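Setley 20 mm benchtop sealer: long-term review
Reviewed by Liam Tindall

Category: Home improvement > Stone and tile care
Product tested: Setley Penetrating Sealer, solvent base, 1 L
Also mentioned: Pokard water-based sealer, Gosling stone soap

Setley sells the same penetrating sealer under two labels. The one with 20 mm on the front is aimed at kitchen benchtops and the other at paving. The safety data sheets match line for line, so buy whichever is cheaper on the day.

I used it on two surfaces in our house in Clirnosthorpe: a honed marble bench in the kitchen and an offcut of the same slab that I kept in the shed for testing. Both had been treated with the Pokard product by the previous owners, according to the invoice left in the drawer. Very little of that treatment was still working. Water darkened the stone in under a minute.

Preparation

The tin says to clean with a neutral detergent and leave the stone to dry overnight. One night is not enough in July. I gave it 2 full days with the heater on low, then taped a square of cling film over the stone to check for condensation. Old sealer should be stripped first. I used acetone on white cotton rags and kept going until the rags came up clean. Open every window. The smell of the acetone is nothing compared with the sealer itself.

Application

The liquid is thin and runs. Pour a small amount onto a lint-free pad and work in strips, keeping a wet edge. Dwell time is listed as 10 to 15 minutes. On honed marble I would stay at the short end, as the second strip had started to go tacky by the time I came back to it. Anything left on the surface past that point dries to a haze and has to be reactivated with fresh sealer and buffed off. A second coat goes on after two hours.

Coverage was better than claimed. I have most of the tin left after two coats on the bench and three on the offcut.

Stain testing

I put olive oil, black coffee, red wine, beetroot juice and lemon juice on the sealed offcut, with a second set on an untreated end. Everything was left overnight and wiped up at breakfast. Oil and coffee left nothing on the sealed side and obvious rings on the bare end. Wine left a faint shadow that came out with Gosling stone soap. Beetroot needed a poultice.

Lemon juice etched both ends equally. A penetrating sealer blocks absorption and does nothing about acid, and the label is vague on this. If you want etch protection you need a coating or a different stone.

Appearance

Setley describes the finish as natural. On our honed slab it darkened the stone by a small but measurable amount, and the veins read slightly stronger. Try an offcut before committing, particularly with pale stone.

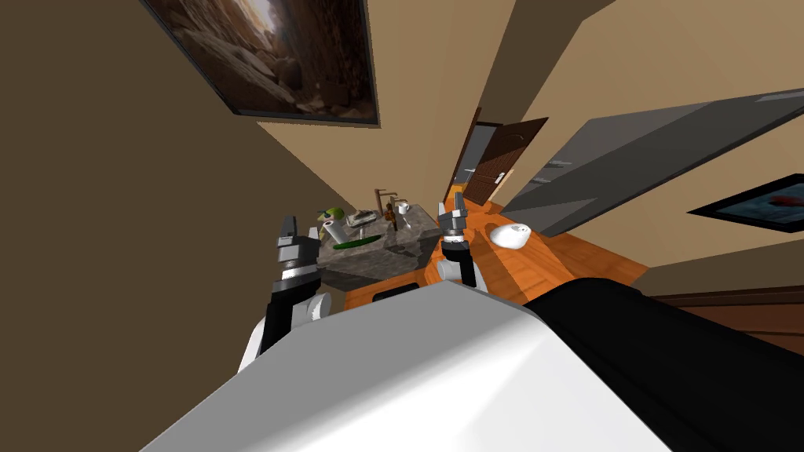

Colour and pattern decide how much any of this matters in daily use. A pure white marble shows every ring and every patch of missed haze. A grey, mottled slab like the one between the two grippers is more forgiving, as small variations in tone get lost in the pattern. Check it under angled light all the same. Residue that is invisible from directly overhead shows up as a smear from the side, and shadows falling across the bench make it harder to judge – move the lamp before you decide the job is finished.

Durability

The water drop test is still passing on the main run of bench. Next to the sink it has started to slow down, and I will recoat that section on its own. The product blends into itself without a visible join, which I could not manage with the Pokard.

For: good oil resistance, easy spot repairs, generous coverage.
Against: strong fumes, short working time, cap seal is poor – decant the remainder into glass.

Rating: 4 out of 5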